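Can a robot put the plates away yet?

My sister-in-law Concetta asked me on Friday if it was worth waiting for a machine that does the dishes, all the way to the cupboard. I said no, buy the dishwasher.

Washing is the solved part. The trouble starts with picking things up. An oval plate with a raised rim lies almost flat on the table, so two fingers have to come at it from the edge, close on something thin and curved, and keep hold while the whole weight hangs off one side.
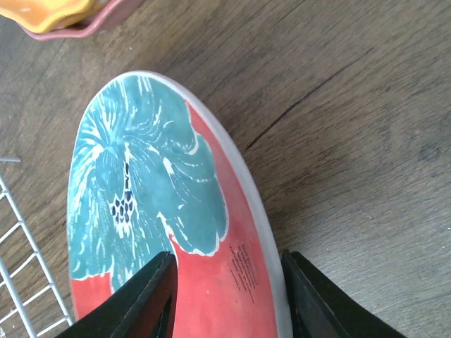
What the numbers say

Sorin Gavrilă at Irmont let me see his log for July. Out of 100 tries with mixed crockery, 9 ended with a plate dropped or left where it was. Mugs did better. I break more than 9 plates in a decade, so I'm keeping my job at the sink.

He thinks three years. I'd say longer for anything with a pattern you care about.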